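How to Paint Your Kitchen Cabinets Without Losing Your Mind

Posted 1 Jan 2019

Okay, so I put this off for ages. Our cabinets were that orangey oak you see in every rental, and every time I walked in for coffee I'd think "this year, I'm doing it." Well, I finally did it, I'm really happy with how they came out, and I spent a little more than 200 dollars on the whole thing (paint, primer, sandpaper, a decent brush, and new knobs from the Kundwood outlet). A bunch of you asked me to write up the steps, so grab a snack, because I do go on a bit.

Step one: take everything off

Doors, drawer fronts, hinges, knobs, the works. I know it's tempting to leave the doors up and paint around the hinges. I did that in my first apartment and the paint gummed up in every single hinge – never again. Put a piece of painter's tape inside each door with a number on it, and write the same number inside the cabinet it came from, up where the hinge plate will cover it. Hinges go in sandwich bags with the matching number. If your kitchen is small you might think you'll remember which door goes where. You won't! Two of mine looked identical and were just different enough that neither would close in the other one's spot. 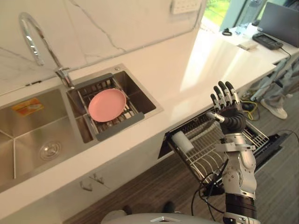 Do I have to sand if the primer says it sticks to anything?
I would still sand, at least lightly. A quick scuff with fine sandpaper dulls the shine and gives the primer something to grab, and it only took me an evening.

Step two: degrease, and then degrease again

Kitchen cabinets are greasier than you think, especially over the stove and around the handles. I used a spray degreaser and a pile of old T-shirts, then went over everything with plain water and let it dry overnight. The water in my bucket was the color of tea. After that I did the same thing all over again and it was still a little bit tan, so make of that what you will.

Step three: fill, sand, vacuum

If you're switching from two-hole handles to single knobs (I did), fill the old holes with wood filler now. Push it in good and deep and leave it a tiny bit proud of the surface, then sand it flat when it's hard. After sanding, vacuum with the brush attachment and wipe with a tack cloth. Get into the corners of the panels, where the dust loves to hide and turn into little bumps under your paint.

Step four: tape off the room

Walls, counters, backsplash, the edges of the appliances. Run the tape in short lengths and press the edge down with an old gift card. I used the cheap tape on one wall and the good stuff everywhere else, and guess which wall I had to touch up afterward. Cover the counters with rosin paper if you've got it. Plastic sheeting is fine too, but paint drips sit on it wet forever and then you put your elbow in one.
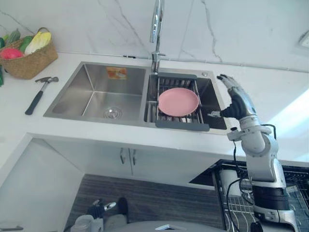

Step five: prime

I used an oil-based primer called Tatska, mostly because oak bleeds. The tannins in the wood come up through water-based primer and leave yellow stains, and on white cabinets you will see every one. It smells awful, so open the windows and buy a proper respirator. Give it two thin coats, with a light sand between them. It's going to look streaky and terrible at this stage – keep going.

Step six: paint

My color was a soft gray-green from Prarkutska, in satin. I used an angled brush for the grooves and a small foam roller for the flat parts, and did the backs of the doors first so that any mess-ups on that side would be hidden. Thin coats, please! I got impatient on one drawer front and it ran, and I had to let it dry for days before I could sand it out. In the end I did three coats on the fronts and two on the backs.

Step seven: wait (the worst one)

Dry is one thing and cured is another. The paint felt dry in a few hours, but it stayed soft enough to dent with a fingernail for weeks. I hung the doors after several days and stuck little felt bumpers in the corners so they wouldn't glue themselves to the frames. Be gentle, don't scrub, and don't let anybody hang a wet dish towel over a door.
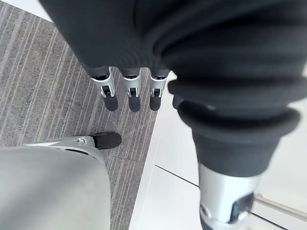
Engebretsen wrote: I did mine last May and skipped the bumpers, and two of the doors peeled right where they touch the frame. Also, if you have oak and you hate the grain showing, brush on some grain filler before you prime. It adds a day but mine came out really smooth.

Thank you for this! I left my grain showing because I kind of like it, but I've had a few emails asking about grain filler, so there you go. If you try it, leave a comment and tell me which one you used and how long it took to sand. I've still got the bathroom vanity to do and I might give it a shot there.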